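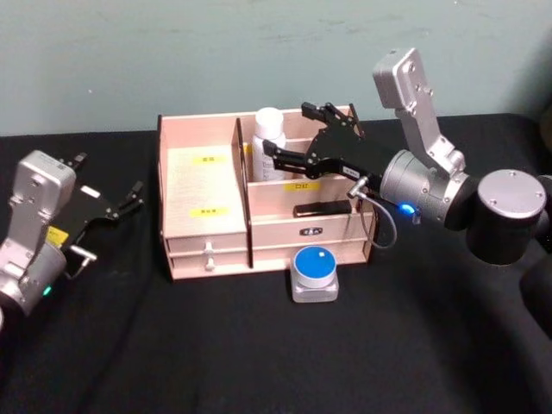

¿Dónde pongo lo alto en un organizador de escritorio, delante o detrás?

Detrás, siempre detrás. Lo bajito delante, que si no cada vez que buscas algo tiras el bote.

Bueno, apuntes rápidos de organizadores de mesa, que me los pedís mucho y tengo el tiempo justo.

## Antes de llenarlo

- Vaciar la mesa entera. Entera. Luego vuelve solo lo que usas.
- Medir el hueco y el bote más alto que tengas. El mío, el Iladden, 148 mm de alto por dentro y un bote de crema que no cabía por un pelo. Devuelto.
- Paño o tela debajo si la mesa se raya. Oscura disimula el polvo poco, aviso, pero las cosas pequeñas claras se ven enseguida.

## Reparto

- Compartimento estrecho y alto: papeles, sobres, reglas, el cargador enrollado.
- Balda de abajo, delante: lo de cada día. Pintalabios, mando, llaves. Tumbado, que de pie se cae.
- Cajones: lo feo. Clips, pilas, tiritas, gomas. Un tipo de cosa por cajón y ya, el cajon de "varios" se come todo.
- Botes con líquido, tapón bien cerrado y un trocito de papel de cocina debajo. Se cambia cuando toque.

## Etiquetas

Cortas. Una palabra, dos como mucho. Amarillo con letra oscura se lee bien sobre casi cualquier color pastel. Las de papel se despegan en febrero con la calefacción, a mí por lo menos; pasé a las de Distus, rollo de 700, y tengo para años. Limpiar antes con alcohol, dejar secar, pegar y apretar con el dedo un rato.

Para quitar las viejas: secador templado y una tarjeta de plástico. El pegote que queda, con aceite de cocina. Ojo en madera sin barniz, que mancha. Ahí mejor goma de borrar.

## Cajones que se atascan

Vela blanca por los cantos, dos pasadas. Si el pomo baila, un poco de esmalte de uñas transparente en la rosca y apretar. No forzarlo, los paneles finos se rajan (me pasó con el Nesine, cola blanca y gomas toda la noche, sigue vivo).

## Limpieza

Brocha de maquillaje vieja para los rincones. Trapo apenas húmedo, nunca empapado. Los viernes no, los días que haya polvo y punto.

Me queda por probar el separador de Gkikas, el de 100 mm. Cuando lo tenga montado lo añado aqui mismo.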